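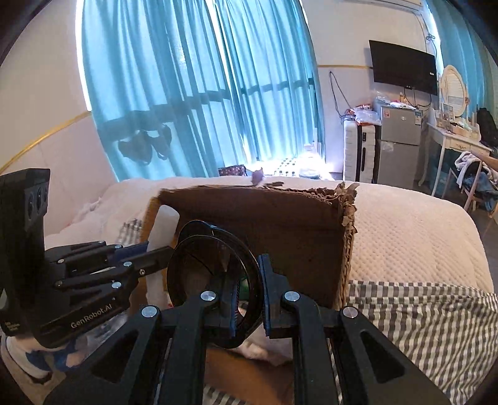
*A hand-held gripper closing on a round black object, with an open cardboard box behind it.*

## Gripper care technician (part-time, two posts)

**Skerard, Okia workshop. Ref. 1539**

We are a friendly workshop and we'd love to hear from people who like small mechanisms and don't mind getting to know one machine very well indeed. The machine in question is the two-fingered hand-held gripper. Our collectors take it out into ordinary homes all week, and it comes back to our bench to be cleaned, checked and (now and then) coaxed back into good temper!

You would be looking after the grippers from the moment they come in. Most days that means:

- wiping down the fingers and lenses, and looking over the finger pads for wear
- checking the pivots for play and nipping up any bolts that have worked loose
- making sure the fingers meet squarely and open again without sticking
- running the camera alignment check after any work on the mount
- writing it all up in the bench log, in words the next person can follow

You don't need a degree, or any background in robots. If you've mended bicycles, sewing machines or cameras, at work or at the kitchen table, please do tell us, as that sort of patience is just what we're after. Steady hands and decent eyesight (glasses are fine, half of us wear them) matter more than certificates. We'll teach you the rest over your first few weeks, alongside someone who knows the bench.

The hours are 17 a week each, and we're happy to talk about how you spread them. The posts run until the end of December, with a good chance of staying on when the Mrema contract begins.

To apply, send us a letter or an email telling us about something you've repaired and how you went about it. Please quote the reference, and say which days suit you for a visit to the bench.

Posted Tuesday, June 27, 2023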